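A Quiet Detective for a Cold Harbor

The first novel about Inspector Ustura sold 895 copies in its first year, and most of them in the town of Catstead, where the story happens. The second one did a little better. Now the third, "The Iltau Ferry," has reached readers who never saw this coast, and its author, Nkechi Ekwueme, must answer letters every morning before she can write.

The book has 512 pages, which is long for a mystery. A ferry comes in to the harbor at night with its engine running and no captain on board. The twelve passengers all say that they slept. Ustura does not believe them, but she is patient, and she takes the whole winter to listen to each one.

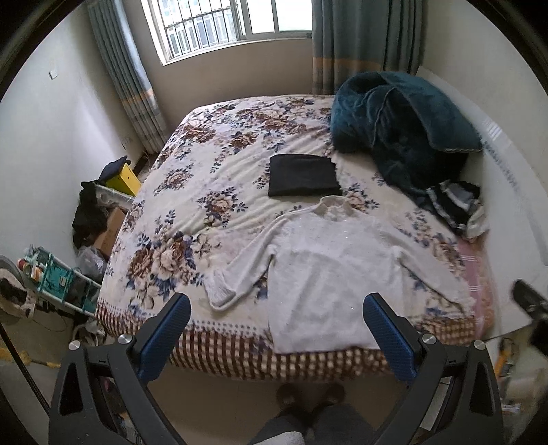 Phan found the winter too slow and told me that a hundred pages could go out of the middle without any harm to the plot. I understand this complaint. In the chapters after the funeral, Ustura mostly drinks tea with the passengers and asks about their parents. But the answer to the crime is hidden in these talks, and when I read the book for the second time I was ashamed of how much I had missed.

Ekwueme worked on the story for three years. She wrote 18 versions of the opening chapter, and in the early ones the captain was still alive. She removed him in September, during a week of bad storms, and after this the rest came quickly. She does not make a plan before she starts. She told me that she learns who is guilty at the same time as the inspector, and that she was wrong two times in this book. 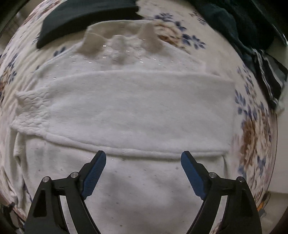 Clothes are important in all three novels, and in this one they almost become witnesses. Ustura looks at what people wear before she looks at their faces. One passenger comes to her interview overdressed, and the inspector thinks about it for many pages. A white knit sweater with tiny sequins or beads over the chest and shoulders would give her enough material for a full chapter: for whom was it put on, and in what kind of light did the person hope to be seen?

A fourth book is already begun. Ekwueme would say only that it takes place inland, and that Ustura does not like it there.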